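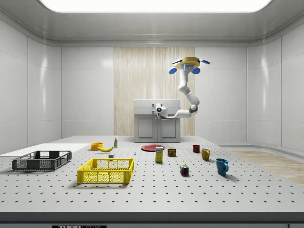 Moving the kitting cell into simulation

10/5/18

The Buston site packs sample kits for trade customers. A kit is whatever the customer asked for that week: a mug, a tin, a box of something, a puzzle, a bottle, in a tray with a card. There are 600 live kit definitions in the system and most of them are ordered only a handful of times a year. I look after the controls side, and since April I have spent more of my day in a simulator than on the floor.

The arrangement is as follows. The arm hangs from an overhead base, so the bench below stays clear for items. The perception module returns a label and a pose for each item, the planner picks a grasp, and the motion layer (Zultel, version 4) checks the path for collisions before anything moves. In simulation the camera rides at the gripper end and we put mixed items on the perforated table: crates, crockery, packaged food, a banana, a Rubik's cube. We change the layout, run the cycle, log the result and change it again. Overnight that gives 2,000 attempts. On the floor we would be pleased with 90 in a shift.

A few notes on the technical side first.

Mugs are still the worst class. The detector is fine with them. The trouble is handle orientation, and whether the planner goes for the rim or the body. Rim grasps plan quickly and then fail when the inside finger fouls the handle. I have put a penalty on any approach within a set angle of the handle, and the failures have moved to cases where two mugs stand close together. That is a better problem to have.

Crates cause a different fault. An open lattice side gives a broken depth return, and the collision model was treating the gaps as free space. The planner would happily route a finger through one. We now replace every crate with a solid hull for planning and keep the lattice only for rendering. It costs some reach close to the walls.

Small upright packages topple in simulation more than they do on our floor. I suspect the friction values, which came from a table someone typed in years ago and which cover cardboard on steel and very little else.

Now the part that people at other sites have been emailing me to ask about, which is the staff.

There were two packing lines before and there is one now, plus the cell. Headcount on the shift has not changed. The jobs have. Hinata Honda was a line lead and now writes the kit definitions, meaning the order of picks, the tray positions and the items that must never go in first. This used to live in the packers' heads. Getting it out took far longer than the mechanical installation, and I underestimated it in the plan. Several of the old paper kit sheets were wrong and had been wrong for years. The packers had been correcting them by hand as they went along, and the cell followed them to the letter.

Reiko Onishi runs exceptions. When the cell gives up on an item it parks the tray and puts a code on the screen, and she finishes the kit by hand. On paper this is less work than before. In practice she told me it is more tiring, as the easy kits have gone and the awkward ones arrive in bursts. I checked the logs and she is right about the bursts. They follow the batch order from Drutano, the order system, which groups kits by customer and takes no account of difficulty. We are testing a shuffle on the release queue. It will upset dispatch slightly.

Pay is not my area, but I will record that the exceptions job is still graded as packing. It needs someone who can read a fault code, judge whether a retry is safe and know the product range well enough to spot a wrong item. I have written that down and sent it upwards twice.

There is also the matter of who gets to see the simulator. At first it was only me and the contractor from Szulc. Then we put a screen in the break area so that the shift could look at overnight runs, and the suggestions improved straight away. One packer asked why the arm always cleared the back of the bench first. The reason was an old sort key of mine, left in from testing. Removing it shortened the cycle. Another asked for the tray to be turned through a right angle – the same way round as on the manual line – and that cut the time to finish a parked kit, as hands were no longer crossing over.

Training is the gap. We gave everyone a morning on the safety circuit and nothing on the software. People can stop the cell and restart it, and they cannot tell why it stopped. I would like every packer to be able to load a failed run and step through it. The viewer needs a licence per seat and we have one seat.

Next job is to measure friction properly for the twenty packaging types we use most. If anyone has done this with kit cheaper than a tilting plate and a protractor, please write in.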